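4.2 Former team-mates and second contracts

The most striking pattern in our data concerns reunions. Of the 500 basketball players in the sample, 428 had at least one old university team-mate somewhere in the league when they changed clubs, and those who joined that team-mate's side settled far more quickly. Coaches have long suspected as much — it is a real pleasure to see it come through so clearly in playing minutes.

Clubs were also visited during the August training camps. 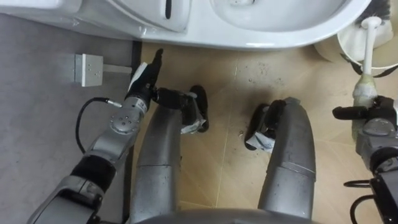 Figure 3. Toilet and adjoining floor surfaces, with brush holder.

Prelau offers the richest case. Three of its guards had come through the same Iltthorpe student side, and their passing links were already well formed by the second match. Shehu, with a bigger budget but no shared history among its new signings, took until mid-season to reach the same level. We coded some 3000 possessions for the two clubs, and the gap held in both home and away games, which delighted us after the muddled results of the pilot study!

Money matters too, of course. Players who followed a friend often accepted shorter deals, and several told us they would do so again. 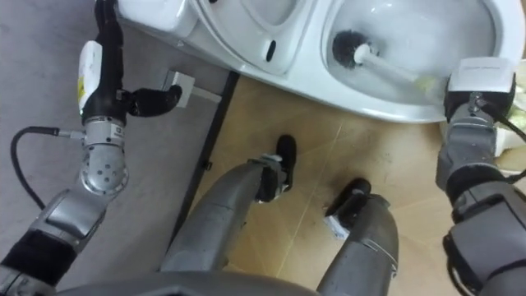
Nataša Pavlović disagreed with part of this reading when an early draft was shared, remarking that familiar pairs tend to be given more minutes by their coaches from the start, so that quick settling may partly reflect trust from the bench. We think she is right to press the point, and Section 4.3 takes it up using the Gistar line-up records.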